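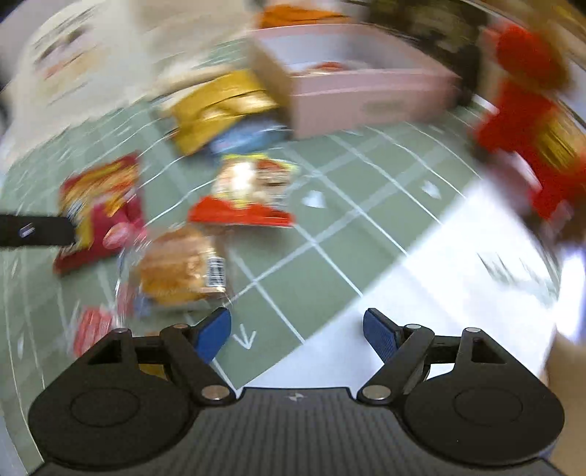 Snack sorting on the green grid mat.

Print this page | E-mail this to a friend

Search tips Enter keyword Go

Snack packs: getting the drawer back under control

I buy the little packets because they're easy to throw in a bag on the way out the door, and then they take over my kitchen. Every August, right before school starts, I tip the whole lot out and start again, and I've gotten pretty quick at it!

First thing, put something down to sort on. I like a cutting mat, the kind with a grid printed on it (mine came out of the sewing closet). The lines give you ready-made rows, so chips go along one, crackers along the next, and sweet stuff gets a corner to itself. A plain sheet of white paper next to it is handy for jotting down what you're low on. I used to keep that list in my head and came home with pretzels every single time.

Now check the dates. Anything with 2 weeks or less left goes in a bowl on the counter, and believe me, it'll be gone by supper. Anything with a popped seam goes in the trash.

For putting it all back, I stand the packets on end like file folders, in shoe boxes cut down to 4 inches high. Lay them flat and you only ever eat the top layer. My neighbor Rhun Bevan does his in an old muffin tin, one kind to a cup, but his packets must be smaller than mine – I tried it and they flopped all over the place.

Oldest in front, newest in back. If you have little ones, keep the nuts on a higher shelf.

One more thing: wipe the mat with a damp cloth and let it dry flat before you put it away. I rolled mine up damp once and it had a curl in it until Christmas.

Print this page | E-mail this to a friend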